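Frequently Asked Questions: Wuyts Academy and the Proceedings Brought by Its Former Principal

The Board of Trustees of Wuyts Academy has prepared these answers for families, alumni and staff who have asked about the lawsuit filed by the school's former principal, Ashraf Kamel. The page was last revised on Fri 20 March.

What is the lawsuit about?

Mr. Kamel led the school for three years. In his complaint he states that he was removed after he objected to the way scholarship places were awarded, and that trustees made remarks about his religion. He is seeking unpaid salary and damages. The Board denies these claims and has filed its answer with the court.

Who is named in the case?

The complaint names the school and two individuals: the novelist Rania Mahrous, who founded the Academy, and Amr Alaoui, who was chair of the Board when Mr. Kamel left. No current teacher is a party to the case.

Does Ms. Mahrous still have a role at the school?

Ms. Mahrous stepped back from the Board last July. She keeps the title of Founder, which carries no vote and no say in hiring or admissions. Her annual reading for students in the upper grades is on hold until the case is over.

Are the letters published by the Kimside newspaper genuine?

The nine letters were written by members of the Board and have been given to the court as part of the evidence. The newspaper printed parts of seven of them. The Board will not comment on what individual letters say or what their authors meant, as those questions are before the judge.

Will tuition be used to pay legal costs?

No. Legal costs are being met by the school's insurance and, where the policy does not apply, from a reserve that is kept apart from tuition and gifts. Donors who made a restricted gift may request a statement showing how it was spent.

Has the scholarship process changed?

Yes. Applications are now read without the applicant's name, and each one is scored by two readers who do not sit on the Board. Families who were turned down in an earlier year may apply again in the usual way.

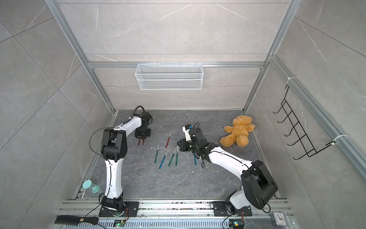
Are classes and programs continuing as normal?

Yes. The school calendar, course list and after-school programs are unchanged at both the Kimside and Rustamby campuses. Asmaa Ramadan continues as acting principal, and the search for a permanent principal will resume when the Board has appointed a new search firm.

May students discuss the case in class?

Students are free to ask questions. Teachers have been asked to refer them to this page and to avoid giving a personal view of the people involved. The student newspaper makes its own decisions about coverage under its existing charter.

What should I do if a reporter contacts me?

You are under no duty to reply, and you are free to do so if you wish. Staff members should forward requests made to them in their school role to Rania Younis in the Office of Communications. Reporters may not interview students on campus without written permission from a parent or guardian.

When will the case be decided?

No trial date has been set. Court filings are open to the public and may be read at the clerk's office during business hours. New answers will be added to this page after each hearing.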